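**Bathroom counter, a thread**

1/ December is when I clean the bathroom counter properly, as opposed to the rest of the year, when I move things to the left and wipe the right.

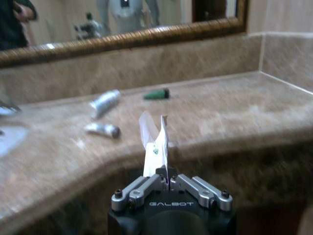

2/ We rent a place with marble in the bathroom. Beige, brown veins, the works. The lease calls it a "feature." The feature is that any object you set down on it disappears into the swirls until you lean on it.

3/ I lost a tan hair elastic on it for two months. I was looking straight at it the entire time, like one of those posters where you cross your eyes and see a dolphin.

4/ Anyway, I've decided to write down how the cleaning goes, partly so I'll have a record and partly because it lets me sit on the edge of the tub with my phone and call it work.

5/ First category of stuff: tubes.

6/ I own a lot of tubes. Toothpaste, hand cream, a foot cream bought in a burst of optimism, something for burns, something for bites. Without my glasses they are all the same tube. You can imagine how the mornings go.

7/ (Foot cream is minty, by the way. Just not minty enough.)

8/ House rule on toothpaste is that a tube is finished when both adults agree it's finished. Jamshid has never once agreed. Jamshid Rostami, love of my life, can get a week out of a tube I'd have given a decent burial.

9/ His method: flatten it against the edge of the counter with the handle of his toothbrush, roll, press, repeat. You hear it through the door. It sounds like somebody trying to iron an envelope.

10/ My method: open the new one and hide it behind the towels. So at any given time we have two toothpastes going, the official one and the one I'm having an affair with.

11/ Second category: paper.

12/ Why is there so much paper in a bathroom? I mean apart from the obvious. Leaflets folded up to the size of a stamp. Receipts. Tissues that have been used for something, and you have to decide how much you want to know.

13/ The receipts are mostly from Kuda, the drugstore on our corner, which can turn the purchase of a single lip balm into a scroll you could read aloud from a balcony. The last one had a coupon on the bottom for $2 off a thing I'd just bought at full price.

14/ I did find a leaflet worth keeping. It was for the burn cream, and it says to see a doctor if you experience "unusual calm." I've been watching myself closely.

15/ The trick with wet tissue on marble, learned the hard way: let it dry before you go after it. If you wipe it wet it rolls up into little gray worms and you spend the rest of the evening chasing them toward the sink.

16/ Third category: caps.

17/ I have a jar of caps. They fit nothing. I've tried every cap on every bottle, like the prince with the shoe, and at the end of it I had the same jar of caps and several bottles standing there barefoot.

18/ I can't throw them out, though. The day I throw out the caps is the day the bottles come home.

19/ Jamshid's position is that a cap without a bottle is trash and a bottle without a cap is "still perfectly good." I've asked him to think about what he's saying. He's thinking about it in the other room.

20/ Cleaning products, for those asking (one person asked). Do not put vinegar on marble. I know, your aunt puts vinegar on everything. Your aunt has laminate.

21/ Vinegar etches it. So does lemon. There's a dull spot by our faucet from a natural cleaning phase one of the previous tenants went through, and I have pledged my life to keeping the soap dish on top of it until we get the deposit back.

22/ What I use is a drop of dish soap in a bowl of warm water, a soft cloth, then a second cloth to dry it. That's the whole secret. My mother-in-law swears by a stone spray called Retero, and she brings us a bottle every visit. We now have 5. I could clean a courthouse.

23/ Retero smells like a dentist who has just come back from the beach. It does work. I use the soap anyway, out of stubbornness.

24/ The edge is the part that gets me. Whoever designed our counter felt it should have a curve at the sink, a sort of belly, so you can get your own belly closer to the faucet. Very thoughtful. Water runs along that lip, goes under it, and comes to rest on the front of my shirt.

25/ I have gone to work with a wet stripe across my middle more times than I care to say. People at the office assume I do dishes with a lot of feeling.

26/ So wipe UNDER the lip. I'm putting it in capitals for my own benefit. There's toothpaste down there from an earlier civilization.

27/ Storage, then. I believed for a long time that my problem was storage, and that a person with the right basket would become a different person.

28/ I bought the Rotunia. If you haven't had the ads, it's a turntable for your bathroom with compartments, and in the ads a woman spins it with one finger and laughs. I've never laughed at a moisturizer in my life, but I thought, well, maybe.

29/ The Rotunia does spin. What the ads leave out is what happens to a tall bottle of mouthwash when a man half asleep spins it at six in the morning.

30/ It lives under the sink now, holding the five bottles of Retero. It has found its people.

31/ Before the Rotunia there was a hanging organizer from Fallahi with clear pockets, so you can see everything. I did not enjoy seeing everything. It was like having an X-ray of my poor decisions on the back of the door.

32/ Fallahi also registered me as a member when I bought it. I am member 3977. I picture the other 3976 standing in their bathrooms, looking at their own foot cream.

33/ What finally helped was a saucer. A plain one, from a set where the cup had died. Whatever fits on the saucer may stay out on the counter. The rest goes in a drawer or goes away.

34/ The saucer holds: soap (no, wait, the soap has its other job), one ring, my glasses, and whatever Jamshid puts on it within the hour.

35/ He puts coins on it. In a bathroom. I've stopped asking what he expects to buy.

36/ Update from the next room: he would like it known that he also cleans, that he did the mirror last month, and that I "post about it instead of saying thank you." Thank you, Jamshid.

37/ (He did the middle of the mirror. The part with his face in it. The corners are as God left them.)

38/ Someone wants to know how long the whole job takes. About twenty minutes if I do it, an hour if I read the labels, and I always read the labels. I had no idea the bite cream was also for "mild regret of the skin." I may be misreading it. Glasses are on the saucer.

39/ Order of operations, since I promised my sister:
- everything off the counter and into the dry sink
- crumbs, hair and paper bits off with a dry cloth
- soap and water, back to front, including the lip
- dry it
- look at what's in the sink and be honest with yourself
- put half of it back, the rest goes

40/ The step people skip is plugging the drain first. I skipped it once and sent an earring to the sea.

41/ Expiry dates. I found a sunscreen that went out of date before we moved here, meaning I packed it, paid men to carry it up the stairs, and unpacked it lovingly next to the sink.

42/ The bite cream is fine until next summer. The burn cream ran out in spring. The foot cream doesn't have a date at all, just a little picture of an open jar, which I choose to take as encouragement.

43/ My sister says you can cut the end off a tube with scissors and get several more days out of it. Please don't tell Jamshid. He's not on here and I need it to stay that way.

44/ He heard me typing. He's asking where the scissors are.

45/ Final count for the bin: two dead tubes (one contested), the sunscreen, a fistful of Kuda receipts and a comb with opinions. The caps stay.

46/ He's taken one of the dead tubes back out. I can hear the ironing.

47/ If anybody has a bottle that's missing a cap, tell me the size. I've got the jar right here and the evening's wide open.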